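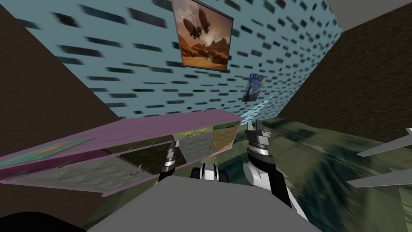 ## 4. Randomising the room and collecting practice runs

This section covers the part of the Grerby method that makes visitors ask whether the graphics card is ill. It assumes you have finished section 3, that the simulator starts without complaint, and that both arms answer when you jog them one joint at a time.

The idea is simple enough. A policy trained in one tidy simulated room learns that room very well, including the exact brown of the walls, and falls to pieces when it meets another brown. So we change the colours, surfaces, wall pictures, lighting and blur between runs, and keep the task the same. After enough rooms of doubtful taste, the policy stops caring about the decor and starts looking at the cabinet.

### 4.1 Before you begin

You will need:

- the Vetex scene pack, unpacked into the folder you chose in section 2
- the two-arm robot model, with both grippers calibrated
- a room file with at least one long cabinet in it
- enough disk space for 300 runs, plus whatever you are pretending you will delete later

> **Note:** The head view includes the robot's own torso and arms. Leave them in. An earlier version of the method masked them out, and the policy spent a good deal of its time hitting the cabinet with an elbow it had never been shown.

### 4.2 Setting up the random surfaces

1. Open the room file and switch to the **Surfaces** tab.
2. Tick every wall, the floor, and each cabinet panel separately. If you tick the cabinet as a whole, all its panels get the same surface, and the policy will learn that doors and shelves are one thing.
3. Set **Colour range** to *Wide*. The *Tasteful* setting was put in for demonstrations and is no use for training.
4. Set **Pattern** to *Mixed*. You should now get quilting, bricks, streaks and plain colours in the same room. A quilted cabinet door is normal. So is a pink frame around it.
5. Leave the robot unticked. Its grippers stay black and white in every run, as they do on the real machine.
6. Press **Reroll** a few times and look at the result from the head view. You are checking one thing only: can you still tell where a door ends and the frame begins? If you can't, narrow the colour range by one step.

> **Caution:** Do not put the same random seed in the surface box and the task box. The colour of the floor will then tell the policy where the object is, your scores will be splendid, and you will have taught a robot to read carpets.

### 4.3 Wall pictures

Wall pictures are there as clutter. They give the policy bright, detailed things to look at that have no bearing on the job.

1. In **Walls**, choose *Hang pictures* and point it at the picture folder in the scene pack. It holds a fair spread, from airships over a desert to something very much after Van Gogh's *Starry Night*.
2. Allow different sizes and heights.
3. Keep pictures clear of the cabinet top. A frame resting on the surface gets a collision shape, and the arms will politely try to go round it.

You may add pictures of your own. Please avoid photographs of cabinets. Madhu Bhatt lost most of an August to one.

### 4.4 Blur and lighting

1. Set **Motion blur** to *Per surface*. Floors and walls take heavy blur well. Cabinet panels should have less.
2. Set **Light** to *Random*, with the lower limit at 28 per cent. Below that the dark surfaces run together and you are training in a cupboard.
3. Run the preview for a few seconds with the arms moving. If the gripper fingers vanish at any point, reduce the blur.

### 4.5 Collecting the runs

1. Move both arms to the ready pose, with the gripper fingers pointing upwards and the arms clear of the cabinet.
2. Choose the task. For a first attempt, use *Open door*. The *Fetch from compartment* task is better done once you have a policy that can find the door.
3. Set **Runs** to 300 and **New room every** to 2. A fresh room for every single run sounds better on paper, but loading takes longer than the run itself and the gain in our tests was too small to see.
4. Press **Start**. The first room takes a while to appear.
5. Watch the first few runs through to the end. After that you may go and do something else, though people seldom do.
6. When the counter stops, open the log and sort by result. Throw out any run marked *Clipped* – it means part of an arm passed through something solid, and that is a habit best not encouraged.

> **Note:** Failed runs that are not marked *Clipped* should be kept. The training script gives them a low weight and makes some use of them.

### 4.6 Training and what to expect

Start training with the settings in the Indwood file, which stops after 4000 steps. The curve will drop, go flat for long enough to make you doubt the whole approach, and then drop again. Do not change the learning rate during the flat part. We have all done it, and it has yet to help anyone.

When training is finished, test the policy in the three Nautiyal rooms. These are kept out of the scene pack on purpose, and they should never be used for collecting. Compare the score with that of a policy trained in the plain room. In our own trials, the plain-room policy did better at home and badly everywhere else, while the random-room policy was a little clumsy in all three and still got the door open more often than not.

### 4.7 If something looks wrong

**Large pale shapes poke in from the side of the view.** Hide the parts of the room one at a time until the shape goes. If it belongs to something within reach of the arms, move that thing back. Otherwise it can stay.

**An arm reaches for a wall picture.** Too few different pictures, or the same one hung in the same spot. Check that **Height** is not locked.

**The policy ignores the left arm.** Look at the log. If the door handle was always nearer the right arm, the policy has drawn the sensible conclusion. Turn on **Mirror room** and collect again.

**Everything is one colour.** You have loaded *Tasteful*. See 4.2, step 3.

Settings in this section were last checked on Oct 3, 2020. Section 5 deals with moving the trained policy to the real robot, and begins with where to find the stop button.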